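Rilstead students to run household robot project

Press release, February 3, 2021

Students at Rilstead College have begun practical work on Fondovton, a project in which teams program a robot to help with everyday kitchen jobs. The work is supported by the engineering firm Resteck and carries on until September.

The course has 60 places and takes 280 hours to complete. Teams of up to 5 students share the programming and the testing. Current work covers clearing up after a meal, with crockery at the sink and on the table.

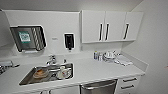
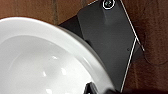 Fondovton: the kitchenette sink and counter (first picture); a white bowl and a smartphone on the table (second picture).

The Grigaitė Cup

Teams will enter the Grigaitė Cup, the college's own robotics competition, at the end of the project. Each team has 2 attempts at a set task and the better score counts. Judges will also read the team's logbook.

Schools and colleges wishing to send a team should write to the Rilstead College press office for the rules and an entry form.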